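### 3.2 Reading the grain: how people judge wood by eye

Wood grain is a wonderful thing to study, partly because almost everyone has an opinion about it and almost no one has been asked. Earlier work on surface preference has mostly treated wood as a single category, set against stone, metal or cloth. We wanted to look inside that category, at the small differences that lead one person to run a hand along a tabletop and another to walk straight past it.

Our survey drew 694 usable responses from shoppers at two furniture showrooms, Wiegand and Drakberg, and from visitors to the public library in Dokgate. Each person was handed a set of sample boards and asked to sort them from "calm" to "busy" in any way that made sense to them. We gave no definition of either word. This turned out to be one of the happiest choices we made, as the comments people wrote on the back of their sorting sheets were far richer than the sorting itself! One respondent called a straight-grained board "a field after plowing"; another said a knotty one was "like being talked to by three people."

Across the whole sample, pale boards with fine lines were placed near the calm end much more often than dark boards with the same spacing between lines. Contrast seems to matter more than line count. Where the darker streaks were only a shade or two deeper than the wood around them, people tended to read the pattern as one soft surface, even when the lines wandered a good deal (Figure 4). Once the streaks stood out clearly, the same wandering was described as restless, and a few people used the word "noisy."

Age made less difference than we had guessed. Work background made more. The 37 respondents who reported working with wood for a living sorted the boards in a strikingly different order, and several turned them over to look at the end grain before placing a single one. Their notes talk about how a board was cut and how it might move over a winter, with hardly a word about mood. We return to this group in Section 5.
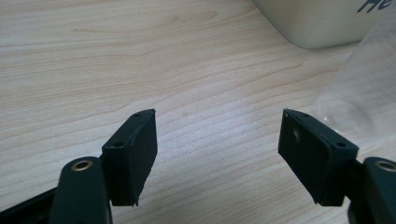
**Figure 4.** Pale wooden surface with fine, wavy grain and slightly darker tan streaks.

Direction is the other thread worth following. Boards shown with the grain running left to right were called calm more readily than the same boards turned upright, and a diagonal placement split opinion almost evenly. Olesia Didenko, who ran the library sessions, noticed that many visitors quietly rotated a diagonal board until its lines lay flat and only then decided where it belonged. We had not planned to record this, and we now wish we had done so from the first session. A follow-up study with Sang Trương will let people turn the boards freely and will note the final angle for each one.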